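About Stodley

Stodley writes planning and control software for robot arms that work on household objects. We don't build arms. We don't sell arms. If you came here looking for a machine that will do your dishes, we can't help you, and we would be careful with anyone who says they can.

The company started after Pouran Soltani spent too long watching demos. The same mug, the same spot on the same table, the same lighting, take after take until one of them went well enough to post. She wanted to know what the software did when the mug was lying on its side under a plate. Mostly it stopped, or it did something worse than stopping. Stodley is still working on that question, and we have fewer answers than our field likes to claim.

What we make

Cirillo is our grasp planner. It takes a camera view and proposes where the fingers should go, along with a score for how much it trusts each proposal. Customers tend to skip the score. Please don't. A planner that is sure of itself in front of a heap of shiny metal is usually wrong, and we spent most of our second release teaching Cirillo to say so.

Brollura is the replay tool. It lines up the camera feed, the planned path and the path the arm took, and lets you step through all three together. It began as something we needed for ourselves and is still a little ugly. The export menu is in the wrong place. We know.

How we test

Our regression set has 2845 recorded attempts in it, failures included. It had 3000 until January, when we threw out the ones with bad timestamps. Every change to Cirillo runs against the whole set before it ships. We publish the failures by type in the release notes, and we don't publish a single success rate, as we have never seen one from any vendor that meant much outside the room it was measured in.

We also don't think simulation is enough. It is cheap and we use it every night, but our simulated spoons behave far better than real ones do.

Work at hand

The current job is clutter: thin things that cross over each other in ordinary kitchens. Spoons, a fork and chopsticks in a loose pile on a tablecloth give a planner plenty to get wrong. Where does one handle end and the next begin? Which piece is on top? Cirillo's answers to both are still shaky.

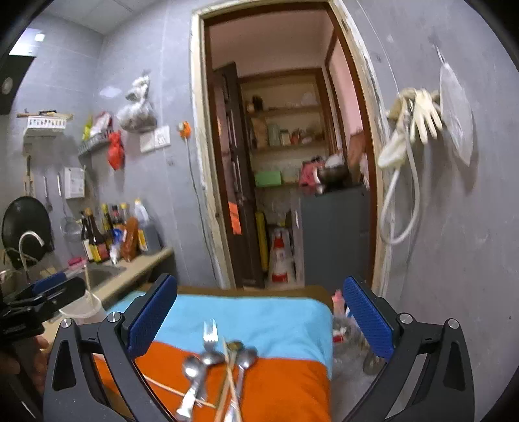

Who we are

There are 8 of us, most of us programmers. Stundavel, our first customer, still sends the bluntest bug reports we get. If you have a task that your current planner can't handle, write to us and attach the logs.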